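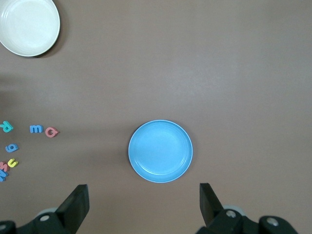
Keeping a Kitchen Table Fit to Eat At

Tuesday, I am told, is the day to deep-clean things. I have ignored this for years and I own a table that still looks decent, so take the following in that spirit. These are the tips I give when people ask, plus a few I give when they don't.

The daily wipe

One cloth, wrung out until it sulks. Most tables are ruined by too much water from people who mean well. A damp cloth picks up crumbs and jam. A dripping one pushes both into the nearest joint, where they set up house.

Follow with a dry towel. I skipped this step all through my twenties and had streaks you could read by.

Dish soap, a drop of it, is enough for grease. If you find yourself reaching for the stuff under the sink with the skull on it, stop and have a sandwich first. The grease will wait.

Crumbs

Sweep them into your hand, then the trash. My brother-in-law sweeps them onto the floor and calls it "staging." He has been asked to bring his own broom in December.

White rings

A white ring on a finished wood table is usually moisture trapped in the finish, and it will often leave if you're polite. Lay a clean cotton cloth over the mark and pass a warm, dry iron across it for a few seconds. Lift, look, repeat. No steam. Keep the iron moving and keep the heat low, especially if you don't know what the finish is.

Mayonnaise also gets recommended. Alžběta Havlíček, my neighbor across the landing, swears by leaving a spoonful on overnight. I tried it on the old table and got a paler ring and a very interested cat.

Black rings are another animal. Those have generally gone through to the wood, and you're looking at sanding and refinishing, or a trivet placed there permanently with an air of purpose.

Scratches

For light ones in dark wood, rub with half a walnut. It sounds like something a medieval doctor would suggest but it does hide the pale line. Wax filler sticks work on the deeper ones. I have a Fornex stick in "chestnut" that matches nothing else sold as chestnut, so test it underneath before you commit.

Don't color in a scratch with a marker that's darker than the table. You'll have a scratch and a stripe.
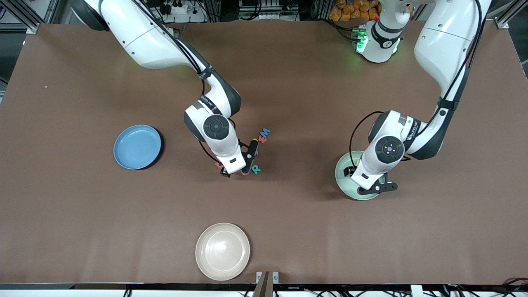 DISHES & BOWLS

The foot of a bowl does more damage than whatever is inside it. Turn your bowls over and run a finger around the unglazed ring at the bottom. If it's gritty, it is sandpaper, and you slide it across the table every morning with cereal in it. A minute or two with fine wet-and-dry paper, used wet, will take the roughness off. Wash the dust away afterward and don't do it over the table you're trying to save.

Gray marks inside a white bowl are almost always metal left behind by spoons. They look like scratches and people throw out good dishes over them. A paste of baking soda and water gets the faint ones. For the rest use a mild powdered cleanser for ceramics, a soft cloth and a little patience, then rinse as if you were going to eat out of it.

Stack plates by size, biggest at the bottom. I'd have thought this was obvious until I shared a house with Prys Parri, who stacked by affection.

A sheet of paper towel between good plates saves the glaze. Felt circles are sold for this. A packet of Plodico ones came to me as a gift and they're fine, and they are also circles of felt.

Cups with tea stains: baking soda again, on a damp sponge. Denture tablets if you have them around. Two per cup is plenty, and rinse it twice.

Placemats

Woven ones trap crumbs, so shake them outside. Rubber-backed ones can stick to some finishes in warm weather and take a little of the table with them when they go. Lift them after every meal and let the surface breathe. Cork is dull and works.
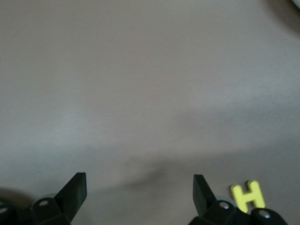 Tablecloths cover a lot of sins, and I have nothing against that, but put a pad underneath if hot dishes are coming out. Cloth alone won't stop heat from reaching the finish. Vinyl cloths with a flannel back are ugly in a way you stop noticing by the second week.

Wash a linen cloth before its first use, and iron it while it's still damp. If it has dried out like a cracker, flick water on it, roll it up and leave it for an hour. Candle wax comes off once you've hardened it with an ice cube. Scrape with the back of a knife, then press what's left between paper towels with a warm iron until it quits coming through.

Wobble

Tighten the bolts underneath before you fold up a single piece of cardboard. Nine wobbles out of ten are a loose leg. The remaining one is the floor, and for that you want a stick-on pad, trimmed to fit, on the short leg. To find the short leg, rock the table and slide a sheet of paper under each foot in turn.

Do the bolts twice a year. I do them when the clocks change, along with the smoke alarm batteries and some swearing.

Last updated June 28, 2022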